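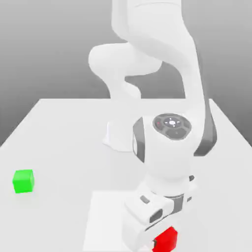
Remote sessions move to the simulator

Operators at Nullano have started recording block stacking demonstrations in simulation, ahead of the work on the real arms planned for February. The task uses two cubes, one red and one green, on a plain white table. The operator drives the arm with a handheld controller, picks up the red cube, carries it across and sets it on the green one.

The target for the first batch is 1000 complete demonstrations. Nearly 700 had been saved by 1/13/20. Runs in which a cube is dropped are kept in a separate folder and do not count toward the total.

Bernd Stüber, who looks after the control software, asks operators to slow down over the last stretch before release. Many early recordings show the hand opening while the cube is still above its target — the learned policy copies this, and the stack falls. He also asks that the starting position of the green cube be changed between runs, using the reset key.

New operators should finish the practice set in Vovov before booking a slot. Slots are open to the Clerard office as well. Controllers are signed out at the front desk and go back on the charger at the end of each session.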